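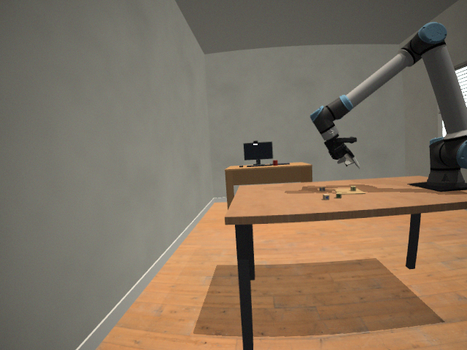

Mesa de madera en interior

Travano – aceite duro para tableros y mesas
Fabricante: Kutura
Lata de 70 cl
Precio: 27 € (IVA incluido)
Disponibilidad: en almacén

Travano es un aceite para la madera que se usa en interiores: mesas de comedor, mesas de trabajo, encimeras, estantes. El aceite entra en la madera y deja una superficie mate, que se puede reparar por partes. No forma una película gruesa como el barniz, y por esto no se levanta en escamas cuando la mesa recibe golpes.

Lo vendemos en tres tonos: Natural, Miel y Mallet. El tono Mallet es el más oscuro y lleva pigmento, de manera que hay que remover la lata hasta el fondo antes de abrir el trabajo y otra vez a la mitad. El tono Natural oscurece la madera un poco, parecido a cuando se moja. Quien desea conservar el color pálido del arce o del fresno debe hacer antes una prueba en la cara inferior del tablero.

Preparación
La madera debe estar seca, limpia y sin restos de cera. Lijar primero con grano 120 y terminar con grano 180. Con un grano más fino la superficie se cierra y el aceite entra mal. Quitar el polvo con aspirador y después con un paño apenas húmedo. Los barnices antiguos se deben eliminar completamente, también en los cantos.

Aplicación
Extender una capa delgada con brocha plana o con paño de algodón, siempre en el sentido de la veta. Esperar quince minutos. Retirar todo el aceite que queda encima – este paso es el que más veces se olvida, y después recibimos llamadas de clientes que tienen la mesa pegajosa. Dejar secar una noche con la ventana abierta y repetir. Para una mesa de comedor aconsejamos tres capas, para un estante son suficientes dos.

La mesa se puede usar con cuidado al día siguiente de la última capa. Durante la primera semana no poner manteles de plástico ni dejar vasos mojados.

Mantenimiento
Limpiar con agua y un poco de jabón neutro. No usar amoníaco ni la cara verde del estropajo. Una vez al año, o cuando el agua ya no forma gotas, aplicar una capa muy delgada sin lijar. Las marcas de vasos se lijan a mano con grano 180 y se cubren con aceite solamente en este lugar; la diferencia de brillo desaparece en unos días.

Atención: los paños con aceite pueden encenderse solos. Extenderlos al aire libre hasta que están secos, o guardarlos en un recipiente de metal con agua y tapa.

Datos del producto
Acabado: mate
Tonos: Natural, Miel, Mallet
Limpieza de herramientas: aguarrás
Conservación: en lata cerrada, sin heladas
Uso exterior: no

Preguntas que recibimos
¿Se puede aplicar sobre madera teñida? Sí, si el tinte es al agua y está seco.
¿Sirve para tablas de cortar? No lo recomendamos. Para las tablas tenemos el aceite Stostetier, que se vende aparte.
¿Se pueden mezclar los tonos? Natural con Mallet, sí. Conviene apuntar la proporción y preparar toda la cantidad de una vez.

Opinión de cliente
«Lo puse en una mesa de haya que estaba muy gastada. La primera capa me pareció fea, con manchas, y estuve a punto de parar. Con la segunda se igualó. El olor es fuerte el primer día.» – Darius Bogdan

Envío
Pedidos desde 70 € sin gastos de envío a la península. En diciembre los envíos a las islas tardan más. Para consultas técnicas pueden escribir a Hartmut Stüber por el formulario de contacto, en español o en alemán.

Ficha actualizada: 2025-06-17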